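Section 6. Wall Panel and Tool Hooks

Before you start

The Clakham wall panel comes with the board, two mounting rails, a bag of hooks and a bag of screws. Check the contents against the packing slip. If the slip reads 1806 you have the wide panel, and if it reads 432 you have the narrow one. The steps are the same for both, but the wide panel needs two people to lift.

You will need a drill, a level, a pencil and a stud finder.

Caution: Turn off power to any outlet or switch on the wall before drilling near it. Do not drill directly above or below an outlet.

6.1 Mounting the rails

1. Find the studs and mark the center of each one at the height you want the top of the panel.
2. Hold the upper rail against the marks. Check it with the level.
3. Drill pilot holes through the rail slots into the studs.
4. Drive the long screws until the rail is snug. Do not tighten them all the way yet.
5. Measure 18 inches down from the upper rail and mark the line for the lower rail.
6. Mount the lower rail the same way, check both with the level again, then tighten all screws.

Note: On brick or block, use masonry anchors in place of the long screws. Anchors are not included.

6.2 Hanging the panel

1. Lift the panel so that the lip on the back sits above the upper rail.
2. Lower it until the lip drops over the rail along its whole length.
3. Press the bottom edge in until both clips snap.
4. Pull gently on the bottom corners. If either one moves, take the panel off and check that the lower rail is level.

6.3 Fitting the hooks

1. Tilt the hook up and push the upper prong into a hole.
2. Swing the hook down until the lower prong enters the hole beneath it.
3. Press on the base of the hook with your thumb. It should not rock.
4. Hang the tools by their handles or by the hole in the handle. Keep heavy tools on the lower rows.

Hand tools hung on pegboard
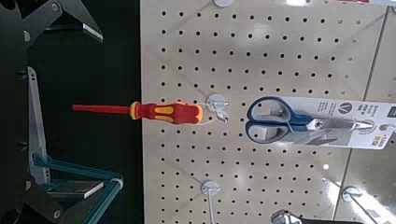
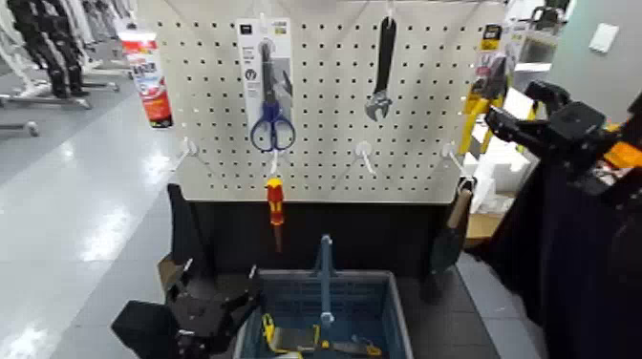

Kimie Chiba writes: I did the hooks in the order given and two of them kept coming out with the tool every time I took something down. What fixed it was the small locking tabs in the screw bag, which this section doesn't mention until the end. I would put them on while the board is still on the floor. You can't reach behind it once it's up.

The locking tabs are covered in 6.4. If you already know where your hooks will go, fit the tabs before you do 6.2.

6.4 Locking tabs

1. Take the panel off the rails and lay it face down on a blanket.
2. Slide a tab over each lower prong from behind.
3. Turn the tab a quarter turn until it clicks.
4. Hang the panel again as in 6.2.

To move a hook later, turn the tab back a quarter turn and slide it off. Tabs can be used again unless the slot has cracked. Spare tabs are sold in bags of 6.

Caution: Do not hang power tools or batteries from single hooks. Use the Padholm shelf bracket, which fastens through the panel and into the lower rail. See Section 7.

6.5 Care

Wipe the panel with a damp cloth and dry it. Do not use solvent cleaners. Check the rail screws once a year and tighten any that have worked loose. A hook that has bent should be replaced, as bending it back weakens the prong.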